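Lecture 9 - Learning bimanual garment handling from demos
(handout, read before lab. Slides have the equations, not repeated here)

Last time: rigid objects, pose estimation, grasp planning. None of that carries over well. Cloth has no fixed pose. Crumpled jacket = practically infinite states, so drop the state estimate and go from pixels to actions.

Method, short version (the Zultau setup, we use it all term)
- two arms, teleoperated, one camera on each wrist plus one overhead
- 1203 demos collected, cut down to 1000 after throwing out dropped grasps and bad syncs
- policy predicts a chunk of actions, not one step. Why chunks: small errors compound less, and operators pause a lot, single step policies get stuck at the pauses
- trained on 4 garment types. Sweatshirts and jackets are the hard ones, collars fold in on themselves

What to look for in the results
Ablation 1: remove the wrist views. Opening a neck or hem gets much worse, flat folding barely changes. Makes sense, the overhead camera can't see which layer is between the fingertips.
Ablation 2: half the data (500 demos). Folding ok, opening falls apart. So the contact-rich part is what eats the data.
Ablation 3: no color jitter. Fails on any garment color not in training. Do not skip this in your own runs!!

Key idea for the exam: layer selection. Gripper has to take one layer and leave the other. Two grippers on the same opening, one holds the rim up, the other pinches the edge, then pull apart till the inside shows. Zippers and tags are useful landmarks, the network seems to pick up on them but we havent proved it.

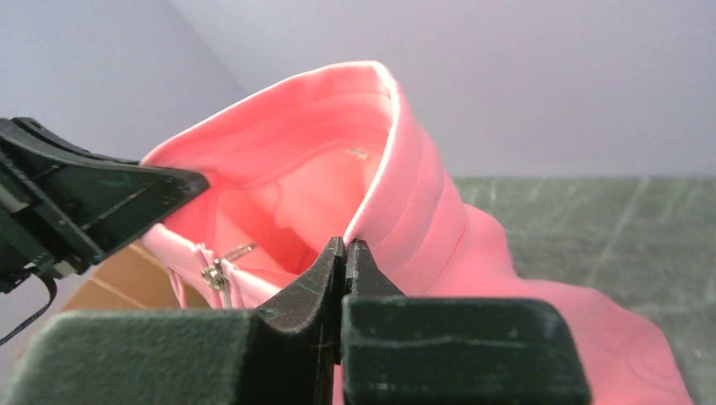

Reto Rainer objects that landmarks are a distraction, and that a policy leaning on a zipper will go wrong the first time it meets a pullover. Fair. Test it: mask the zipper region in the wrist view, rerun the eval, compare.

For lab
- bring the Modthorpe loader working, not half working
- read Adeleke notes sec 2 (action chunking), skip the proofs
- one paragraph on how you would score a "good" opening, area of the opening? time? both?
- due 5 pm, upload to the usual foler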